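Search tickets, articles and asset tags Go Advanced

Hornport Residence Services: Facilities Help Desk
Ticket 249
Category: Kitchen appliances / refrigeration
Item: Rakell upright refrigerator, shared kitchen, second floor
Priority: Normal
Status: Resolved, monitoring
Assigned to: Cleiton Falcão

Summary
Residents report that food kept on the upper shelf is freezing at the back while food near the bottom of the compartment is not staying cold enough. Water has also been found under the lower shelf.

Initial report
The Help Desk received a report from a resident of the second floor stating that a carton of milk stored at the rear of the upper shelf had partly frozen overnight. The same resident stated that lettuce kept near the bottom had wilted within two days. A second resident reported standing water beneath the lower shelf and asked whether the appliance was to be replaced. Both reports have been merged into this ticket.

Help Desk response
Residents were advised to leave the temperature control at its present setting until the appliance had been inspected. Repeated changes to the control make it difficult to establish a cause. Residents were also asked to discard any milk, meat, fish or cooked dishes that had been kept in the lower part of the compartment for longer than one day. Requests for reimbursement of discarded food should be made on the Residence Services form and not through this ticket.

Inspection, first visit
The technician attended on Saturday at 10:15 a.m. The following was recorded.

Temperature control found at the coldest setting. The setting recommended by Residence Services for this model is the middle one. No resident present could confirm when the control had been changed.

Thermometer placed in a glass of water at the rear of the upper shelf: ice had formed on the surface of the water by the time the glass was checked. A second thermometer, placed at the bottom of the compartment, read 9 degrees Celsius.

Upper shelf heavily loaded. Several large containers had been pushed against the rear wall, covering the air outlet. Cold air was being held at the top of the compartment and was not reaching the lower levels.

Drain opening at the rear blocked with food residue. This accounts for the water.

Door seal examined along its full length. Seal sound, with some soiling at the lower corner. Interior light working. No unusual noise from the compressor.

Action taken
Control returned to the middle setting. All items removed from the compartment and unlabeled items set aside on the counter for residents to claim by 6 p.m. the same day. Glass shelves washed with warm water and dish soap, dried and refitted. Drain opening cleared and flushed. Door seal wiped down. The items to be kept were put back with space between them, and the rear wall was left clear at every level.

Parts inquiry
The Help Desk contacted the supplier, Teuber, to ask whether a replacement air outlet cover was available, as the existing cover has a cracked clip. Teuber confirmed that the part can be ordered. The cover remains in place and works as it should, so the order has been given low priority and will be combined with the next order for the building.

Follow-up, second visit
Upper thermometer reading at the rear of the shelf: 4 degrees Celsius. Lower reading: 5 degrees Celsius. No ice in the test glass. Area under the lower shelf dry. Contents are being kept mostly in bowls and small containers, and residents were thanked for their cooperation.

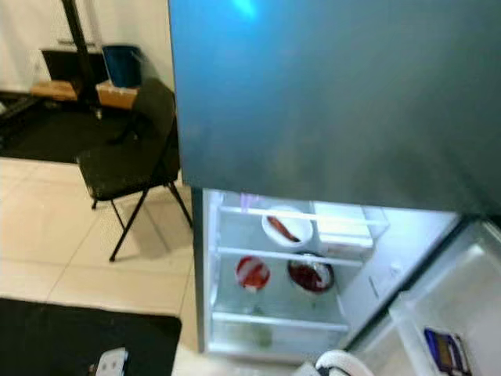

Attachment 1. Compartment with door open. Bowls and containers on the glass shelves.

Instructions to residents
Please observe the following while the ticket remains under monitoring.

1. Leave the temperature control at the middle setting. If the compartment seems too warm or too cold, reply to this ticket.
2. Keep all containers at least a hand's width from the rear wall.
3. Cover bowls of cooked food and sauces. Spilled liquid was the most likely source of the residue in the drain.
4. Allow hot food to cool a little before placing it in the compartment.
5. Label food with a name and room number. Unlabeled food may be removed at the monthly clean.
6. Use the lower shelf for raw meat and fish, in closed containers only.

Question received from resident
A resident asked whether the refrigerator may be switched off during the July closure. Residence Services confirms that it may, provided that the compartment has been emptied and dried and the door is left propped open. Please tell the Help Desk beforehand so that the appliance can be entered in the closure list.

Resolution
Fault attributed to incorrect control setting and blocked air outlet. Drain blockage treated as a separate matter and cleared during the first visit. Replacement of the appliance is not recommended. The ticket will close automatically after 12 days if no further reports are received. Residents who notice water, ice or a change in noise during this period should reply here and not open a new ticket.

3 comments Shared 2 times

Contact the Help Desk | Copyright Hornport Residence Services | Back to top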